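Panley 收纳与容器用语词库
数据说明

概述

Panley 是一个中文收纳家具与日用容器的术语词库，收录柜体、柜格、抽屉、瓶、罐、盒、盖等部件和器物的名称，附释义、异名、搭配量词和例句。词库由 Grosgate 的文档组维护，源语料来自 Vondatthorpe 仓库历年积累的商品说明、安装手册和退换货记录。当前版本共 1509 个词条，分属 74 个类别，源文档 410 份。

词库的直接用途是统一商品说明的用词。同一个部件在不同手册里常有三四种叫法，例如“层板”“隔板”“搁板”“托板”，检索时互不命中，译文也随之分叉。Panley 为每个概念指定一个首选词，其余写法作为异名挂在首选词下面，并标明各自的使用范围。

词库只含文本。释义以现代汉语普通话书面语为准，地区用词另行标注，不作优劣判断。

版本与文件

发布包解压后的目录如下：

panley/
 entries.tsv 词条主表
 variants.tsv 异名表
 examples.tsv 例句表
 categories.tsv 类别表
 sources.tsv 源文档登记表
 relations.tsv 词条关系表
 docs/ 编写规则与本说明
 tools/ 校验脚本

所有表格均为 UTF-8 编码，无 BOM，制表符分隔，换行符为 LF。首行是列名。字段内不允许出现制表符和换行符，确需分段的释义用竖线分隔。空值写作空字符串，不写 NULL、无或短横线。

版本号采用三段式。第一段在字段结构变化时递增，第二段在增删词条时递增，第三段用于修订已有词条的内容。词条编号一经发布不再复用，删除的词条保留编号，状态改为 retired。

主表字段

entries.tsv 每行一个词条，共 12 个字段：

entry_id：词条编号，前缀 PN 加五位数字。
headword：首选词，简体。
headword_trad：首选词的繁体写法，按字转换后人工核对。
pinyin：汉语拼音，带声调符号，按词分写。
category_id：所属类别，对应 categories.tsv。
definition：释义。
classifier：常用量词，多个时以分号分隔，按语料频次降序。
register：语域，取值为 general、trade、manual、colloquial。
region：地区标记，空值表示通行。
source_id：首见源文档编号。
status：取值为 active、draft、retired。
note：编者附注。

headword 允许重复，但 headword 与 category_id 的组合必须唯一。“盖”同时出现在瓶盖类和箱盖类，属于两个词条，编号不同。多音字以 pinyin 区分，“提手”一类无歧义的词也照样注音。

classifier 字段只收与首选词直接搭配的量词。“一瓶水”里的“瓶”用作借用量词，记在“瓶”条的附注中，不进入该字段。容器名词用作量词的情况很普遍，早期版本把两者混在一起，造成量词频次偏高，已在结构调整时分开。

异名表

variants.tsv 包含 variant、entry_id、type、region、note 五列。type 的取值及含义：

syn：同义，可在多数语境中替换。
abbr：简称或缩略。
old：旧称，见于较早的手册。
dial：方言或地区用词。
err：误写，仅供检索纠错，不得用于输出。

err 类收录的是语料中反复出现的误写，例如“合页”写作“和页”、“榫”写作“隼”。收录标准为至少在两份不同来源的文档中出现。只出现一次的误写视为偶发，不收。

“合页”与“铰链”的处理需要单独说明。部分手册以是否可调来区分二者，部分手册完全混用。Panley 把“合页”和“铰链”立为两个词条，以 near 关系相连，不互为异名。做检索扩展时可以合并，做术语替换时不可以。

类别体系

类别为两层结构。上层按器物性质分为柜体、柜内部件、五金、硬质容器、软质容器、封闭件、标签与标识、动作与状态，其余归入杂项。下层共 74 个类别。每个词条只属于一个下层类别。

容易混淆的几组类别，归类规则如下：

柜格与抽屉。柜格指柜体内由侧板、层板围成的固定空间，有门或无门均可；抽屉可整体拉出。带滑轨的托盘若无四壁，归入抽拉件，不归抽屉。

瓶与罐。以口部为准，口径明显小于腹径的归瓶，口径与腹径接近的归罐。源语料与此规则冲突时，首选词遵从规则，原文叫法列为异名。“奶粉罐”“药瓶”等固定搭配保留原名。

盖与塞。覆盖于口部外侧的归盖，嵌入口部内侧的归塞。内塞与外盖连为一体的，归盖，并在附注中写明。

盒与箱。按通行用法处理，不设尺寸界限。曾尝试以边长划界，结果与语料冲突过多，该规则已撤销。

动作与状态类收录“虚掩”“敞开”“卡滞”“回弹”等词，多来自退换货记录。这一类的释义只说明状态，不说明成因。

源语料

410 份源文档在 sources.tsv 中逐一登记，字段包括文档编号、文体、语种、页数、获取方式和许可状态。文体分为商品说明、安装手册、退换货记录和仓储标签四种。

商品说明用词较整齐，修饰语多，部件名称往往省略。安装手册部件名称最全，但翻译痕迹较重，常见“将部件A插入部件B”之类的句式，对例句抽取帮助有限。退换货记录口语成分最多，同一人填写的多份记录用词高度一致，统计频次时按填写单位去重。仓储标签篇幅极短，主要用于核对简称。

退换货记录入库前已删除姓名、电话、地址和订单号。删除由脚本完成初筛，再由人工逐份复核。原始记录不在发布包内，也不对外提供。

扫描件经光学字符识别后进入语料。识别错误集中在“柜”与“框”、“屉”与“展”、“塞”与“寨”几组形近字。凡含这几组字的句子均对照扫描件核过一遍，其他句子只作抽查。

分词与抽取

分词使用 Sorrentino，这是 Grosgate 内部的规则分词工具，不随词库发布。候选术语按以下步骤产生：

先按句切分，去除页眉、页脚、型号和纯数字行。随后分词并标注词性，抽取以名词或名动词结尾的连续片段，长度不超过六个词。再按源文档计算文档频次，保留在两份以上文档中出现的片段。最后由编者判断是否立条。

不使用 Sorrentino 的使用者可以改用任意分词工具，词库本身不依赖分词结果。需要注意的是“门板内侧”“瓶口处”一类方位结构，多数工具会切成两段，词库不为其立条。

编写规则

释义由上位词加区别特征构成，末尾不加句号以外的标点。释义中不出现首选词本身，不出现品牌，不写用途推荐。材质只在构成区别特征时写入。例如“玻璃罐”的释义写明玻璃，“调料罐”的释义不写材质。

颜色词不进入首选词。“白瓶”“黑柜”作为自由组合处理，只可能出现在例句里。颜色的书写统一采用附录中的色名表，“蓝绿色”“青色”“湖绿色”在表中各有条目，互不归并。“灰色”前可加“浅”“中”“深”，其他程度词不用。

例句优先取自源语料。语料中没有合适句子时由编者撰写，并在 examples.tsv 的 origin 列标为 edit。例句长度为八到四十个字，必须脱离上下文可读。每个 active 词条至少一条例句，draft 词条可以没有。

样条

以下为主表中两个词条的内容，按字段展开，省略空字段。

entry_id：PN00318
headword：柜格
pinyin：guìgé
definition：柜体内由侧板、层板等围成的固定空间
classifier：个;格
register：general
status：active
note：与“柜洞”为近义关系，后者仅见于退换货记录。

entry_id：PN00742
headword：瓶盖
pinyin：pínggài
definition：覆盖于瓶口外侧的封闭件
classifier：个;只
register：general
status：active
note：与瓶身相连、不可分离者另见“连体盖”。

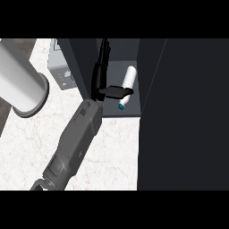 图 1　柜格（PN00318）与瓶盖（PN00742）：敞开的深色柜格，内置白色塑料瓶，瓶盖小，蓝绿色。渲染图。

关系表

relations.tsv 记录词条之间的关系，每行三列：起点编号、关系、终点编号。关系分为四种：

part：起点是终点的组成部分，如瓶盖与瓶。
kind：起点是终点的下位概念，如吊柜与柜。
near：近义，不可直接替换。
opp：反义，只用于动作与状态类。

part 和 kind 有方向，near 和 opp 只存一个方向，使用时应自行补全反向。part 关系不作传递推导：“层板”是“柜格”的组成部分，“柜格”是“柜体”的组成部分，两行分别存储，查询“柜体”的全部部件需要自行遍历。

校验

tools 目录下的 check.py 用于检查数据完整性，只依赖 Python 标准库。运行方式：

python tools/check.py --root .

脚本检查编号唯一性、外键是否存在、枚举字段取值、禁用字符以及拼音音节合法性。发现错误时返回值为 1，并逐行输出文件名、行号和错误码。错误码含义见 docs/codes.txt。W 开头的为警告，不影响返回值。

已知的两类警告可以忽略。W03 表示例句中未出现首选词，多数情况是例句使用了异名。W07 表示拼音中含轻声音节，需人工确认，“盖子”“盒子”“架子”均会触发。

已知局限

源语料来自单一仓库，品类偏向家用柜和小件容器，工业货架、冷藏设备和实验室器皿基本没有覆盖。地区标记不完整，空值只能理解为编者未发现地区限制。

量词频次受文体影响较大。仓储标签几乎不用“只”，退换货记录几乎不用“件”，跨文体比较时应先按文体分组。

繁体字段只作字形对应，不含用词转换。“抽屉”在该字段中写作“抽屜”，各地的其他叫法见异名表。

动作与状态类的释义一致性低于其他类别。“卡滞”“卡住”“发涩”三条的界线仍有争议，目前均为 draft，不建议用于自动标注。

旧版异名表中有少量 syn 应改为 near，集中在软质容器类。“袋”“包”“囊”三组已改完，“套”组尚未处理。

不适用的场合

词库不含尺寸、承重、密封等级等技术参数，不能作为产品规格的依据。释义不具有标准效力，与现行标准用语不一致时以标准为准。药品和化学品容器的名称只作为一般词语收录，不涉及包装合规。

许可与引用

词条、释义和编者撰写的例句可在署名条件下自由使用和修改。取自源语料的例句以 sources.tsv 中对应文档的许可状态为准，标为 restricted 的只能用于内部研究，再分发前须从 examples.tsv 中剔除。剔除可用以下命令完成：

python tools/strip.py --drop restricted --out release/

引用时请写明词库名称和完整版本号。引用单个词条时附上词条编号，不要只写首选词。

修订与反馈

修订建议请附词条编号、建议内容和至少一处用例。只有建议、没有用例的，登记后暂不处理。新词条建议需要两处不同来源的用例，与入库标准一致。

每周五合并一次修订，次版本在九月发布。合并当天 18:00 之后提交的内容归入下一周。

变更摘要（当前版本）

新增“连体盖”“按压盖”“翻盖”三条，原“弹盖”改为“翻盖”的异名。
“柜洞”由 draft 改为 active，region 字段清空。
classifier 字段改为按频次排序，此前按拼音排序。
修正“层板”“隔板”之间的循环 kind 关系。
sources.tsv 增加许可状态列，旧脚本如按列号读取需相应调整。
删除“黑柜”“白瓶”等颜色组合词条，编号保留，状态为 retired。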